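Reusing a shipping box for a 62 lb transformer core – how much does the strength drop?

Posted in Packing & Freight by Bujar Softić

I have to send a toroidal isolation transformer from my workshop to a repair shop on the other side of the country. It weighs 62 lb on the bathroom scale with its base plate and mounting bolt. The repair shop (Jilix) does not supply packaging and their intake sheet only says "adequately boxed, no loose fill."

I keep used cartons flat in the garage and would like to use one of those. The maker's stamp on the bottom flap gives an edge crush value of 32 lb/in and a gross weight limit of 65 lb. On paper that leaves me three pounds for padding, so I am inside the limit, but the stamp describes a new box. The carton has been through at least two trips and has spent two summers in a garage that gets humid.

What I would like to know:

Is there a usual derating factor for a used single-wall carton?

Does tape over a damaged area restore any of the strength, or does it only hold the flaps shut?

Would it be better to put the used carton inside a new one, or the other way around?

I have read the carrier's packing guide and it only says to use a new box, with no numbers.

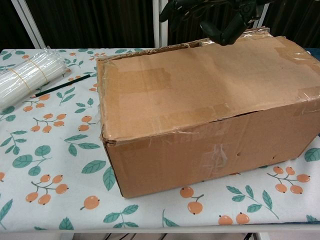

The carrier is Mikgate Ground. Declared value is 432 dollars, which is what I paid for the unit secondhand. They will collect from my address, so I am not concerned about carrying it to a counter. I am concerned about conveyor drops and about other freight being stacked on top. Inside dimensions of the carton are larger than the transformer by several inches on every side, so there is room for foam.

I have a roll of two-inch clear acrylic tape and half a roll of reinforced paper tape, the kind that needs water. I would rather not buy a whole bundle of new cartons for one shipment, but I will if the answer is that the used one is useless.

Fitzsimmons_dock

I ran outbound for a pump distributor for eleven years. Short version: do not ship 62 lb in a used single-wall.

The longer version has to do with what the stamp measures. Edge crush is a test on a small piece of board standing on edge. It tells you how the box will stack. It says very little about how the box takes a drop with a dense object inside. A transformer concentrates the load on a small area of the bottom panel, and the usual failure is the bottom seam opening or the core going through the side, with the stacking strength never coming into it. The older burst rating is a better guide for dense parts.

On derating. There is no single published factor that I trust, but these are the working numbers we used:

One previous trip, dry storage, no creases across the panels: take off 30 percent.

Two or more trips, or any crease running from top to bottom on a side panel: take off half.

Stored at high humidity: take off another third of whatever is left. Board that has taken up moisture and dried again does not fully recover, as the flutes have already softened and relaxed.

Any crushed corner: do not use for anything over 20 lb. The vertical corners carry most of the stacking load.

Start with 65, halve it, take off a third, and you are at a bit under 22 lb. You can argue with each step but you will not argue your way back up to 62.

On tape. Clear acrylic tape closes a seam. Over a tear it will stop the tear from growing, and it adds nothing in compression. It also bonds to the outer liner only, so on a tired box it can pull away and take the top layer of paper with it, leaving that spot weaker than before. The water-activated paper tape is better on the center seam of the bottom – it soaks into the liner and bonds with the fibers. Use it in an H pattern: one strip down the center seam and one across each end.

On box in box. If you insist on using the old one, put it inside and put a new double-wall outside. The outer box takes the abuse and should be the sound one. Leave two inches between them on all six sides and fill the gap with rigid foam plank. Peanuts will move under that weight. Check the combined size and weight against the carrier's limits before you build it, since padding plus a second carton will take you past 65 lb.

parcel_question_mark

i sent a car alternator in an old diaper box once and it got there fine. just use lots of tape. if you are worried get the insurance

Enano Workshop Supply

Agree with the first reply on nearly everything. Some additions.

Buy one carton and skip the bundle. Most moving supply stores sell single double-wall cartons, and a 48 ECT double-wall is normally stamped for more than you need. It will cost less than the foam.

Bolt the transformer down. Use the mounting hole in the middle of the toroid, put a square of 1/2 inch plywood under it with a washer and locknut, and make the plywood the full size of the carton floor. This spreads the load over the whole bottom panel and keeps the core from turning inside the foam. Countersink the bolt head on the underside or it will press through the board. Do not overtighten, as the windings on a toroid are directly under the washer. Use the rubber pads if you still have them.

Foam: for a part this heavy you want polyethylene plank. Soft upholstery foam bottoms out. Two inches on the sides and top, two to three underneath.

Remove or cover all old labels and barcodes. A sorting scanner can read an old barcode before the new one.

Regarding the declared value, read the claims terms. Many carriers reject damage claims when the packaging was not in line with their guide, and an inspector can see a reused box easily. At 432 dollars the price of a new carton is small by comparison.

Bujar Softić

Thank you. I will get one double-wall carton and use the plywood base. I have polyethylene plank left over from a lathe crate. The used carton will go back to holding cable offcuts.

The rubber pads are missing. I will cut two from 1/8 inch neoprene unless someone has a reason against it. Collection is booked for Saturday.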